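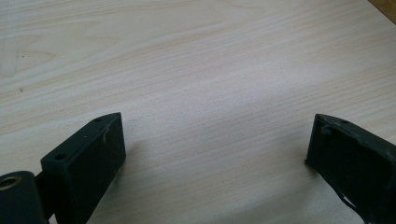

A pale wood-grain tabletop with a satin finish.

Brirow trial reports two-year results in wrist fracture

Dec 13, 2022

Two-year follow-up data from the Brirow trial show no significant difference in wrist function between cast treatment and plate fixation in older adults with displaced distal radius fractures. The trial, run from the Tridberg orthopedic center, screened 2,642 patients and followed those aged 75 and over who met the entry criteria. Function was scored on a scale of 0 to 100.

Grip strength was higher after plating at three months, but the gap had closed by one year. Loss of alignment was more common in the cast group and did not correlate with pain scores. Hardware was removed in 30 patients, mostly for tendon irritation.

A cost analysis is due in June. Enrollment at a second site, Fanda, remains open for patients with fractures of both wrists.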